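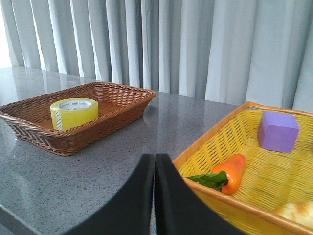 Build the slow arm first

Every few weeks somebody comes into our shared workshop at Vallcombe with a parts list for a robot arm, and the list is always too fast. Big motors, stiff joints, a speed figure copied out of a catalog. I love these people, I was one of them! But after two winters of building arms on evenings and weekends, I want to argue for the slow one.

Our arm is called Pivstead and it is slow the way a cat on a windowsill is slow. Moving one toy from one basket to another takes it 20 seconds on a good night. Masaru Kuroda, who cut most of the brackets, thinks we could get that down to 9 with different gearing. He is probably right, and I keep voting against it.

Slow lets you watch. When the fingers come down over a roll of packing tape you have time to see which pad is going to touch first, and to think, oh, that wrist is a hair off, and to have your hand on the stop button well before it matters. A fast arm gives you a clatter and then an argument about what happened. We had plenty of those with our first build, and I learned more about arguing than about wrists.

I feel the same way about what you give the thing to pick up. People want to start with machined blocks, all the same size, lined up on a mat. Please raid a toy box instead. A foam cube is forgiving, fine, begin with the cube. Then try a play-food carrot, glossy and tapered, with leaves at one end that get to the fingers before the body does. Then a roll of tape lying flat, where you have to decide between gripping the outside and going for the core (Henrike Pfeiffer and I still disagree, and she has changed her mind more often than I have). Put them in woven baskets, too. A basket has a rim to clear and sides that lean, and it slides when you bump it, and all of that is just ordinary life at home.

The padding on the fingers deserves its own paragraph. Ours is dark foam, cut with scissors, and it did more for the grip than the 4 evenings I spent on the force settings. I was a little hurt by this. Junpei Tsuji suggested foam in March and I told him it looked like a bicycle repair. It does! It also holds a carrot.

The best case against me is that slow machines hide problems. Flex that never shows at a crawl will show up the minute you speed up, and you will have built 5 joints around it by then. I accept that. My answer is to do a fast run once in a while with nothing in the fingers and everybody standing back, write down what shook, and then go back to slow. Ours gets its fast run on a Friday, and last time it was the elbow.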